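Hand soap and refills – your questions

Plarnmont is a small refill shop in Wirkthorpe. We answer the same questions about soap bottles most weeks, so we wrote them down. If yours is missing, please ask at the counter.

A bottle with a little soap left in it:
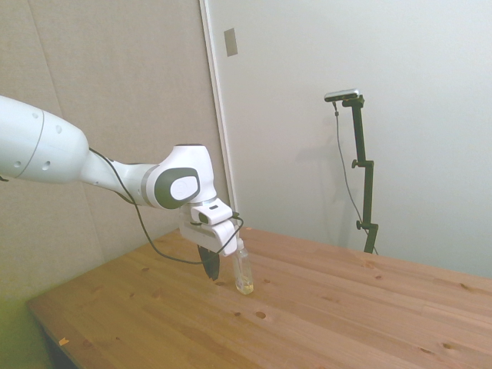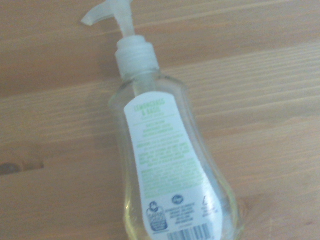
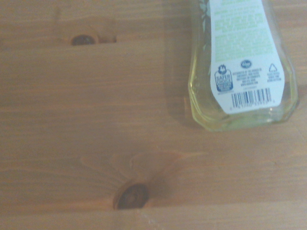
Can I bring a bottle that is not empty?
Yes. If you refill with the same scent, bring it as it is. If you want a different scent, please use up the old soap first, or we can pour it into a small jar for you to take home.

Do I have to wash the bottle?
Only when you change the scent or the kind of soap. Fill it halfway with warm water, shake, and press the pump until clear water comes out. Then leave the bottle and the pump apart to dry overnight.

The pump does not reach the last of the soap. What can I do?
Take the pump out and stand the bottle on its neck in a cup for an hour. You can also add a spoon of water, but then use the soap within the week. It will be thin.

My pump is stuck. Is it broken?
Usually it is dried soap in the spout. Hold the spout under hot water for a minute and try again. If it is still stuck, we sell new pumps for 80 cents. They do not fit every neck, so bring the bottle with you.

Which soaps do you have?
We have 7 kinds on tap now. Six are from Trevum and one, the unscented, is from Siqueira. The unscented one is thicker and some foam pumps cannot push it.

How do you calculate the price?
We weigh your bottle before and after, and you pay for the difference. Soap which is already inside costs you nothing. A bottle of 332 ml takes about two minutes to fill – a little longer if the neck is narrow.

Can I keep the old label?
Yes, but we put a small sticker with the new name and the month on the bottle. Please do not remove it. Some customers have allergies in the family and need to know what is inside.

When is the quietest time?
Thursday, before lunch.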